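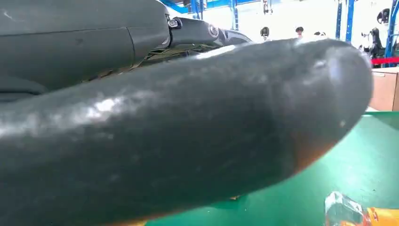
Leka Shelving Items - data card

Maintainer: Mal-soon Moon
Last revised: June 21, 2021

Summary

Leka is a table of household and workshop items stored on open metal shelving, with one row per item and one row per placement. It was compiled for the Grisirance storage project and covers 136 items over 27 shelf levels. The placement table has 721 rows. No personal data is included.

Contents

items.csv - item ID, plain name, category, longest side in millimeters, weight in grams
placements.csv - item ID, shelf level, position from left, orientation, date placed
levels.csv - level ID, clear height, rated load, liner (yes/no)

Item names are lowercase and singular. Sets that are always stored together, such as a jar and its lid, share one ID. If a set was split during the year, the parts get new IDs and the old one is marked retired. Retired IDs are not reused.

Measurement

Longest side was taken with a tape and weight with a bench scale. Soft goods were folded once before measuring. Of the 136 items, 131 have a weight; the remaining five exceeded the range of the scale and the field is blank. Do not read a blank as zero.

Position is measured from the left upright to the nearest edge of the item. Items pushed behind others keep their own position value, and the "row" flag is set to 2.

Known problems

- Orientation was not recorded before December. Earlier rows contain "na".
- The categories "fasteners" and "small hardware" overlap. Use the parent category if the difference matters.
- Clear height was measured without liners. Subtract 3 mm where liner is "yes".

Loading

The files are UTF-8, comma separated, with a header row. The Rotow import script reads them without changes. Older Ultidport exports use semicolons and need to be converted first.

Corrections go to the maintainer with the item ID and the affected column.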